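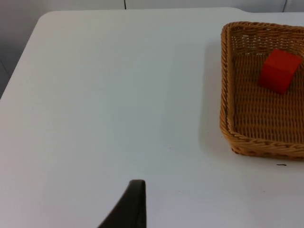

¿Para qué sirve una cesta en la mesa? Para que las cosas pequeñas tengan un lugar y la mesa quede libre.

En mi opinión, compramos demasiadas cajas con tapa. Yo tuve nueve, de la tienda Fondero, y en todas olvidé lo que guardaba. Una cesta abierta de mimbre es más sincera: quien pasa mira y ya sabe. Sobre una mesa blanca, un solo cubo rojo en la cesta se encuentra enseguida.

Me dicen que el mimbre recoge polvo. Es verdad, y lo limpio con un pincel seco. También me dicen que así todo queda a la vista. A mí esto me parece bien, porque lo que veo, lo ordeno por la noche.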